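From: Vasylyna Dmytriv
To: bench-automation list
Date: 21 Jan 2025
Subject: Re: Pliter two-arm kit, worth it for soft goods?

Korkor Kwofie wrote:
> We are looking at the Pliter two-arm kit for a small floral
> packing line. Silk and plastic stems only, no fresh flowers. The
> reseller says it handles "irregular soft items" out of the box.
> Has anyone on the list run it with anything other than blocks and
> bottles? I'd like to hear about the grippers in particular, and
> whether the wrist cameras are any use. We would be buying in June
> at the earliest, so no rush.
>
> Also, is the Gresix support plan worth paying for or can we
> get by without it?

Korkor,

We have had the kit on loan for 8 weeks and artificial flowers are most of what we have put through it, so I can answer some of this. I have no connection to Pliter or to Gresix apart from being a customer of the second one.

What you get is two arms, a gripper and a camera for each, the controller, and the cables. You do not get a table. Ours is a plain white one and I would suggest the same to you. We started on a gray bench mat and the software kept losing the darker leaves against it. Changing to white fixed most of that without touching a setting.

The grippers are two-finger parallel types. On a single stem they are fine. The fingers close evenly and the grip force can be set low enough that a plastic stem does not kink. Where they struggle is with anything that lies flat. A short sprig of leaves on the tabletop gives the fingers very little to get under, and the arm will often push it along a few inches before it gets hold of it. Jhair Condori made up some thin rubber pads for the fingertips and those helped more than any change in the software. The pads wear, so budget for that.
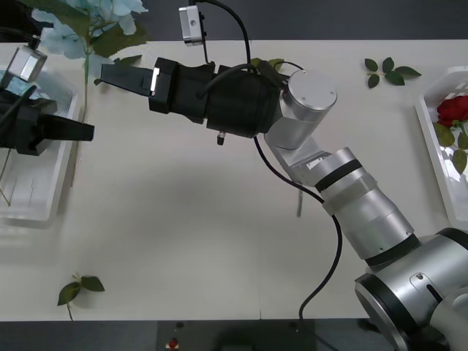 The other thing to plan for is reach. Each arm is happy on its own side, and handing a stem from one to the other in the middle works, but slowly. We ended up with one tray at the left and one at the right and let each arm look after the nearer one. The middle is for picking up and for the occasional handover. If you let both arms go for the same area the controller stops one of them until the other is clear, and your cycle time goes up a lot. The manual has a short section on shared zones that is easy to miss. Read it before you lay out your trays.

On large heads like hydrangeas, take them by the stem and never by the bloom. The fingers will close on the petals perfectly well, but then the head comes off the stem when the arm lifts. We lost almost 9 of them in the first days before Yae Kubo rewrote the pick rule so that it only looks for green. Roses are easier. The head is firmer and the stem is easier for the software to find.

The wrist cameras are useful, yes. They are small, they sit above the gripper, and they give a decent close view for the last part of the pick. They are not enough alone. Once the gripper is low over a tray, the camera sees fingers and not much else, and with long stems you need to know what the far end is doing. We added a fixed camera that looks at the whole table and would not go back. The kit takes a third camera input with no extra license.

Cables are my main complaint. They are longer than they need to be and the kit comes with only two clips per arm. A loop hanging near the wrist can sweep across the table and move parts that you have just placed. Shinji Kinoshita bought a bag of hook-and-loop ties and tidied ours up, but the slack has to go somewhere if you want full wrist rotation. Allow an afternoon for this.

On support: we pay for the Gresix plan and have called it in twice. Both times we got a person who knew the kit. One call was a calibration problem that I think we would have solved ourselves from the manual. The other was a controller fault and they swapped the unit. If you have somebody in house who is comfortable with calibration, I would take the cheaper plan that covers parts only.

As for "irregular soft items" out of the box – no. Expect 2 to 3 weeks of work on your own stems before you can leave it running with someone at the next bench. After that it is steady but not fast. I can't say how it would keep up with a real packing line because we have only fed it by hand.

I can send you our tray layout and the pick rules if you tell me which controller version you have been quoted. The file format changed between 8 and 9 and the older files do not load.

Vasylyna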